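Okay, a thread, because three of you have asked how I finally got my email and paper clutter under control. Make a cuppa.

It started with 1369 unread emails and a kitchen drawer I couldn't shut. I'd been putting it off since January.

Rule one: a little bin that lives ON the table. Opened mail goes straight in or it gets dealt with.
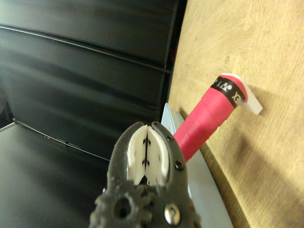
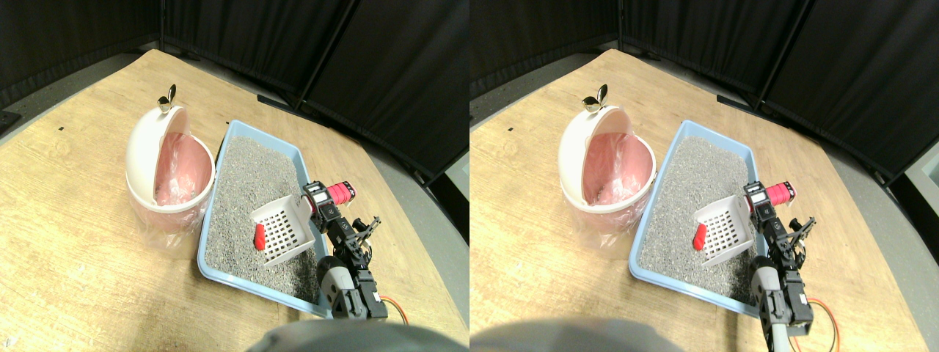
Second one has the bin, pink with a gold leaf on the lid, and I want it in every colour.

Anyway, the emails. I did 200 a night, sorted by sender instead of date. Shops first (goodbye Karkell, goodbye Villow, I bought one lamp off you). You can select the whole lot and delete in one go and it feels amazing!

The paper was harder. Kathleen Quinlan told me to keep tax stuff for 5 years and I'd been keeping takeaway menus for longer than that.

So now there are 2 folders. One says TAX and the other says DO THIS. The second one has to be empty by Sunday night – I've missed it once, the week Mum was staying.

To whoever asked about kids' drawings: no idea, sorry. Senan Gallagher photographs his and keeps a handful of favourites in a tube. I just have a very full fridge door.

Still haven't touched the garage. Don't ask me about the garage.

Down to 41 unread this morning and most of those are from the school. Will do photos and the cloud storage mess next week if anyone's keen.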